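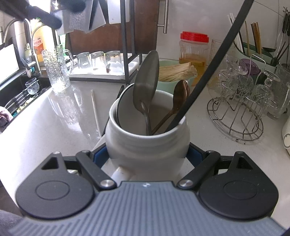 The shared kitchen on the second floor of Allby House in Kostcombe is getting a new order, and the people who cook in it have agreed to try it until September. The idea is simple enough. Every tool that is used daily stays on the counter or on the wall, and every tool that is used only sometimes goes into a cabinet. The ladle and the wooden spoon belong to the first group, and they now share a white ceramic holder with a ridged rim. The drinking glasses are also in this group. They stand upside down on a white tray beside the sink, and the pitcher is next to them.

Allby House has 13 tenants, and most of them share this one kitchen. Until this summer each person kept his or her own things in the drawers, and there were many duplicates. According to Tibor Bakos, who lives in the house and has written the new plan for the counter, there was a time when the drawers held nine can openers and not one good ladle.

"I like to cook soup, and for soup I was always looking," Mr. Bakos said. "I opened every drawer, I found the ladle under the baking paper, and then the onions were already too dark. So I asked the others if we could do it in a different way."

The tenants met on Wed 17 July, after dinner, and talked for longer than they had planned. The biggest question was the chopsticks. A part of the house uses them every day, both for eating and for turning food in the pan, and another part never touches them. The old rule was that they belong in a drawer. Now they stay outside, where the people who need them can take them quickly. The same was decided for the straws, although with less discussion.

A second question was the jars. The house has several of white ceramic, and they came from Pikley, the household store near the bus station, which was closing its kitchen department in spring. They were bought without a clear purpose. One was used for salt, one for coins for the laundry room, and one had a small plant in it. Mr. Bakos asked for all of them back. The plant has moved to a flower pot and, as its owner reports, it is doing well.

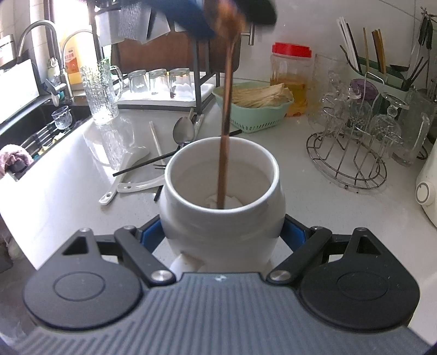
A white jar by the kitchen counter, with a metal spoon and black chopsticks lying beside it.

The rule for the jars is that long things go in long side down. Spoons and ladles have the bowl up, so a person can see which one it is before taking it. Knives are not allowed in jars at all. This point was brought by Orsolya Sárközi, who has the room across from the kitchen and who worked for many years in a bakery. She said that in the bakery a knife was either in the hand, in the sink or on the wall, and that there was no fourth place.

Mrs. Sárközi has also looked at the drying of dishes. In her opinion this was the real problem of the kitchen, more than the drawers. Wet plates were put on the counter, somebody put a dry towel under them, and the next person had to move everything before he could cut a carrot. She proposed that glasses dry on the tray, cutting boards stand upright in the black rack, and nothing dries on the free part of the counter. Stemmed glasses have their own round wire rack, on the other side.

"It is a small kitchen and I do not complain about this," Mrs. Sárközi said. "But if the counter is full, then nobody cooks, and everybody eats a sandwich in the room. I think this is a little sad in a house with so many good cooks."

The cost was low. The tenants put together 70 dollars for two more baskets and for the hooks, and there was some money left. A few people wanted to spend it on a better bread knife. Others wanted to wait and see what is missing after the first weeks, and this was accepted in the end.

Not all of the tenants are convinced. There was a worry that open storage brings grease and dust to the spoons, especially near the place where people fry. For this reason the jars are to be washed every Sunday together with what is in them. The task goes from room to room, following the numbers on the doors. The list is inside the door of the cabinet with the cups, and those who are traveling can change their turn with a neighbor – only please write it down.

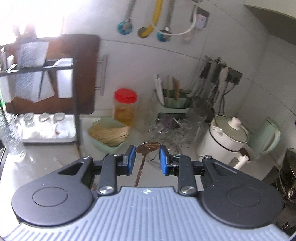
Food that does not need the refrigerator has been a more difficult subject. Ông, the noodle kitchen on the ground floor, sometimes gives the tenants what it has left at the end of the week, and such gifts do not always fit in a cabinet. The agreement is that one jar of such food may be open on the counter at a time, and the clear one with the red lid is standing there now, behind the mint-green basket. The electric pot and the kettle stay together on the right side, which leaves the middle for working. The knives hang on the wall in the back, as Mrs. Sárközi asked.

The baskets and the utensil holder in light green were chosen by vote. White had also many friends, but it was said that a white basket on a white counter is easy to forget, and the green won. Mr. Bakos, who voted for white, says that he is already used to it.

There are still things without a place. The lids of the pots are in a box under the window in the hallway, and it is known that one of them fits no pot in the house. Baking forms are for now on top of the refrigerator. Tenants who miss something of their own should look first in this box and then ask Mr. Bakos, who has kept a list of what was moved and where.

The house has also asked the owner of the building for a second light above the sink. In the evening it is difficult to see if a glass is clean, and in winter this will be most of the time. An answer has not come yet.

In September the tenants will meet again and decide if the plan stays. Proposals for changes can be put on a piece of paper on the kitchen door, and it is not necessary to sign them. The first one is already there. It asks for a hook for the oven gloves, at a height which can be reached also by people who are not tall.

Kostcombe House News | Contact the editors | All rights reserved | Back to top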